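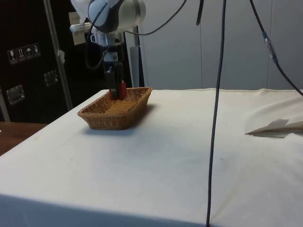 Shallow wicker trays for small bits on a table — do you use one?

Started by marrowfield_jen

Hello all, long-time reader and not much of a poster, but this is the friendliest corner of the site so I thought I'd ask here first. I've been trying to get our dining table back since the end of the summer, and I've more or less settled on a shallow woven basket, the rectangular tray sort with sides that slope outwards, to take all the little things that end up on it. Lip balm, glue sticks, batteries, the lids of pens whose pens have gone. It sits on an off-white cloth and I do think it looks lovely, all those light browns against the pale.

My husband says it is simply a smaller mess with a border round it. Is he right? And does anybody keep one going for more than a fortnight without it turning into the drawer by the cooker?

———

tolly_b

He's a little bit right, I'm sorry to say! But I'd still keep it. We have had one in the hall for years and the trick with ours is that it gets tipped out every time the bins go. Whatever is in it has to be put somewhere or thrown away. It takes me as long as the kettle does.

What I would say is keep it shallow. I had a deep one before, a wedding present, and I found a birthday card at the bottom with a book token in it, for a shop that had closed.

———

Ayanda Buthelezi

Another vote for shallow. Anything upright should still poke up over the rim, so you can see it from your chair and pick it out without rummaging. I do a lot of sewing at my table and stand the reels up along one side, red ones by the corner as I use those most (quilting for my niece, who will have nothing else).

One thing to watch is the weave. Very open wicker lets pins and needles through to the cloth underneath, and I have the scars on my forearm to prove it. A tight criss-cross is much better, and a square of felt in the bottom is better still. I bought mine from Mtshali, who do a nice close one in two sizes. I have the smaller and rather wish I'd gone for the other.

———

grumbling_gourd

I'm going to be the awkward one. Wicker is a misery to keep clean. Crumbs get down into it, it sheds little bits all over your tablecloth, and it snags your jumper when you reach across. I went over to a Dositz tray, plain enamel, and you can just wipe it. The pale cloth I wouldn't entertain either, not on a table people eat at. Every speck shows.

———

marrowfield_jen

Oh dear, the specks! You do have me there, I spotted a few only this morning. I couldn't tell you whether they're from the basket or from toast.

I do like the cloth though. It was my gran's and it hangs down over the front just far enough to hide the leg the dog chewed. I've stopped ironing it, it gets a shake and gets put back on and the creases can please themselves.

———

tolly_b

For the crumbs, take it outside, turn it upside down and give it a good smack on the bottom. Then a dry paintbrush along the weave, one of those inch-wide ones for gloss. Mine was done like that all through October when the children were home, and it came up beautifully.

———

grumbling_gourd

Or you could buy one you don't have to smack.

———

pim_of_rorham

Coming in from the selling side, as I have a stall at the Rorham market and baskets are most of what I carry. Gourd has a point about shedding, but it's generally the cheap ones, or ones that have dried out over a radiator. A light mist of water a couple of times a year keeps the strands from going brittle — let it dry properly in the shade afterwards, mind, or you'll swap one trouble for another.

Before buying, run your palm round the inside. If it catches your skin it will catch your sleeve.

———

Ayanda Buthelezi

I have never once misted mine and now I feel dreadful. Going to find the plant sprayer.

———

marrowfield_jen

Thank you all so much, I've been reading these out over supper. We have agreed that the basket stays and is emptied on bin night, and that he does the emptying as he's the one with opinions. Felt is on order. Gourd, I did look at the enamel ones and the green is very handsome, so I may yet come round for the kitchen.

———

grumbling_gourd

Get the green. I've got the cream and it shows the tea.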